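Apr 11, 2020

Sourdough, week three

The first starter went in the bin. I had kept it on the windowsill above the sink, which gets cold at night, and it never rose more than a finger's width. The second one lives on top of the boiler and is doing much better.

I feed it 100 grams of flour and the same of water every morning before breakfast. The rye came from the mill shop at Nollach. They had a sack left in January and I bought it without much of a plan. White flour has been harder to find. The shop in Tistby had none on either of my last two visits, so I have been mixing in wholemeal.

The loaf I make now uses 500 grams of flour in all. I mix it after tea, fold it a few times before bed and leave it in the pantry overnight. It goes in the oven in the old casserole with the lid on. Lid off after 31 minutes, then until it looks done. My first try had a crust we could hardly cut and a wet line along the bottom. I think I cut it too soon. The last one sat on the rack until lunch and was fine, a bit sour, good with cheese.

I still can't get it to hold its shape when I tip it out. It spreads. Next time I will use less water and see if that helps.

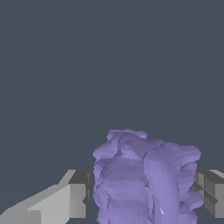
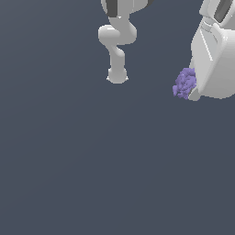
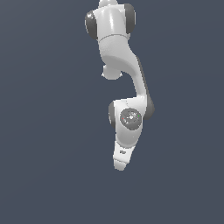 Begoñe Bravo wrote to me that wholemeal drinks more than I think and the spreading is more likely from leaving it out too long overnight. Try a shorter rest before you touch the water, she said, and flour the cloth with rye. I have a loaf to mix tonight, so I will start it later and get up early.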